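Teaching a Simulated Arm by Remote Control
Final project report, Robotics Lab II
Trevor Landry and Malachy Noonan

1. What we set out to do

Our project was to show a robot arm a simple table task by steering it ourselves, and then to see whether a small program could learn the task from those recordings. We worked only in simulation. The department has one real arm, and it is booked for most of the semester by the senior design groups, so we chose a project that needed nothing but two desktop computers and a controller.

The task was a plain one. The arm starts above the table, comes down to an object, closes on it, lifts it and sets it down on a different part of the table. A person does this without thinking. Steering an arm through it from a screen is slower than we expected, and a good part of this report is about that.

We had two questions:

Can a person with a short amount of practice give demonstrations that are good enough to learn from?

Does it matter which kind of remote control the person uses?

2. Setup

The simulator is a package called Homilitz, which our instructor's group maintains for classes. It comes with a few furnished rooms, a set of arms and a library of household objects. We used a room with a single work table and left the lighting at its default setting. We changed the starting layout of the objects between recordings but kept the table and the base of the arm fixed.

The control program is called Mandero. It reads a handheld controller or a keyboard, turns the input into a small motion of the gripper, and sends that to the simulator. Mandero also writes the log. For every step it saves the joint angles, the gripper opening, the command the operator gave and a picture from the scene camera. We wrote the part that reads the controller and the part that trims the logs. The rest was already there.

We tried two ways of steering:

Position mode. Pushing the stick moves the gripper in a straight line in the room. The joint angles are worked out by the software.

Joint mode. Each stick or button turns one joint. The operator has to work out which joints to turn to get the gripper where it needs to go.

A third way, dragging the arm with the mouse, was in our proposal. This was meant to stand in for guiding a real arm by hand. We dropped it in October after a week of testing. The mouse moves in two directions and the arm moves in three, and every drag had to be fixed with a second drag from another view. We don't count it in the results.

3. How a demonstration was recorded

Each demonstration followed the same steps. The operator loaded a layout, pressed record, steered the arm, and pressed stop when the object was down and the gripper was clear of it. The other person sat beside the operator and marked the attempt as good or bad on a sheet. We switched seats after every 14 attempts so that neither of us got too tired. Attempts marked bad were kept in a separate folder and were not used for training.

The hardest part of an attempt was the approach. From the scene camera it is easy to see whether the gripper is too far left or right, and it is hard to see whether it is too far forward or back. Both of us learned to stop with a gap above the objects, look at the layout again, and only then go down. We called this the hover, and after the first practice session it became a rule for all recordings. 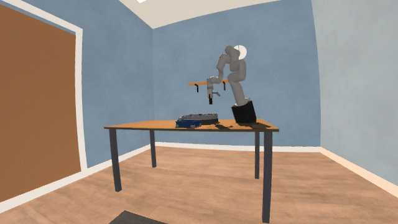 Figure 1. Scene camera view in the simulator, with the gripper above the table and clear of the objects.

The shadows on the tabletop were some help in judging depth, but less than we hoped. In several of our layouts the shadow of the arm fell to one side of the objects, so it could not be used to line up the gripper. Malachy preferred to go by the edge of the table. Trevor switched to a second camera view during the approach and then switched back. Both habits show up in the logs as short pauses.

We left the pauses in at first. The learned program copied them, and sometimes it stopped above the table and stayed there until the time limit. This makes sense when you look at the data. During a pause the picture does not change and the command is zero, so the program learns that the right thing to do at that spot is nothing. We then wrote a short script that cuts any stretch of zero commands down to 4 steps. Training on the trimmed logs fixed most of the stalls.

4. The recordings

We collected 200 good demonstrations, split evenly between position mode and joint mode. Each of us did half of each set. The longest one ran to 3047 steps before trimming. It was one of the first in joint mode, and the operator had turned the wrist the wrong way and had to bring it all the way back. We kept it because the object did end up in the right place, though looking back we should have marked it bad.

Marking attempts as good or bad was less clear than we thought it would be. Our first rule was that an attempt is good if the object is moved. Under that rule, an attempt where the gripper bumped the object across the table and then picked it up would pass. Partway through we added a second rule, that the gripper may not push an object before closing on it, and went back through the earlier recordings to apply it. Anyone repeating this should settle the rules before recording anything.

5. Training

The learning method was plain behavior cloning. The program is given the picture and the joint angles, and it is trained to give the same command the operator gave. We used the small network that ships with the course materials, which is called Ulley, and did not change its layers. We trained one copy on the position mode set and one on the joint mode set, with the same settings for both.

We also tried one copy trained on both sets mixed together, after converting all the commands to joint motions. It did worse than either of the others. We think the two sets show different paths to the same point and the program ends up somewhere between them, but we didn't have time to check this.

6. Results

The copy trained on position mode was clearly the better one. It usually reached the object and closed on it. When it failed, it most often came down slightly in front of the object or behind it, the same mistake we made ourselves while learning to steer.

The copy trained on joint mode reached the right area of the table but was not steady once it got there. The gripper would arrive at a slant, and closing at a slant tended to knock the object away. We looked back at our own joint mode recordings and found the same slant in many of them. A person can correct for it in the last moment. The program had seen too few of those corrections to do the same.

Layouts where two objects stood close together, with one partly in front of the other, were difficult for both copies. They were difficult for us too. Most of the attempts in our bad folder come from those layouts.

There was also a difference between operators. Malachy's recordings are slower and smoother. Trevor's are faster, with sharper turns. A copy trained on Malachy's position mode recordings alone did nearly as well as the copy trained on everyone's. A copy trained on Trevor's alone did not - it overshot the object and then hunted back and forth above it. We would have liked to run this with more people, since two operators is too few to say much.

7. Problems along the way

The logs and the pictures were out of step for the first batch. Mandero saved the command one step before the matching picture, so the program was learning from pairs that did not belong together. We found this by playing a log back next to its pictures and seeing the gripper close too early. The first batch had to be thrown out and recorded again.

The controller drifted. With the stick let go, it still sent a very small command, and the arm crept downward. We added a dead zone around the center of the stick. This also made the trimming script work better, as it looks for commands of exactly zero.

Storage filled up once, during a long session, and the last recordings from that day were lost. After that we copied the logs to the lab server, Medina, at the end of each session.

8. What we would do next

A view from the wrist would be the first thing to add. Nearly all of the failed approaches were depth mistakes, and a camera that looks down past the gripper would show them directly. Homilitz supports this but the course version of Ulley takes only one picture, so the network would need to be changed.

We would also record corrections on purpose. In our set, almost every demonstration is of an attempt going well. If the operator started some recordings with the gripper already slanted or too far forward, the program would have something to copy when it gets into that position by itself.

Last, we would like to repeat the position mode set on the real arm, using the same controller and the same rules for marking. The logging part of Mandero should work without changes. The dead zone and the speed limit would have to be set again, and someone would need to stand at the stop button.

9. Who did what

Trevor wrote the controller code and ran the training. Malachy wrote the trimming script, kept the mark sheets and made the playback tool. Recording and this report were shared.

Contact: Robotics Lab II course office | Copyright the authors | Back to top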